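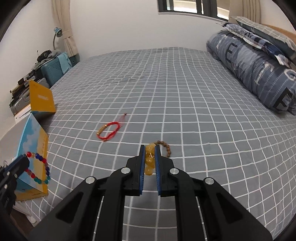 A reader from Plovness wrote to me that her elastic always breaks in the same place, just beside the knot, and she asked if the glue is guilty. I think yes, in many cases. Super glue makes the elastic hard, and the hard part cracks when you pull the bracelet over your hand. I changed to a soft jewellery glue some years ago and I have fewer repairs now.

Restringing beads at home

Before you cut the old cord, lay the bracelet on a cloth with a little texture. A towel or a bed sheet is good, a glass table is very bad. If the beads have different sizes, thread them on a piece of sewing cotton in the old order and tie the ends. You will thank yourself later.

Wash the beads only if you know what they are. Glass can go in warm water with one drop of washing-up liquid. Wood should be wiped with a dry cloth, and afterwards you may rub in a very small amount of olive oil. Amber does not like alcohol, perfume or hot water. I use a damp cotton cloth and dry it immediately.

Which cord?

For heavy beads I take elastic of 1 mm, or I put the thinner one double. Stretch it slowly 4 times before you start — new elastic becomes longer in the first days, and then you see gaps between the beads. For small wooden beads waxed cotton is nicer, with a sliding knot. I buy mine from Sadeghi in Himden, where a roll of 100 metres lasts me for years. The shop in Hemard sells it by the metre also, but it costs more.

The knot

Make a surgeon's knot: as a normal knot, but you pass the end through 2 times. Pull it tight, put one drop of glue and wait until the next day. Then cut the ends, not too short, and hide the knot inside a bead with a wider hole.

If the cord will not enter the bead, cut the tip at an angle and put a little nail varnish on it. When it is dry it works like a needle.

Keeping

Store braided bracelets flat and away from the sun, as red thread loses its colour quickly. Please keep loose beads away from small children and from the vacuum cleaner.

Updated 2024-11-28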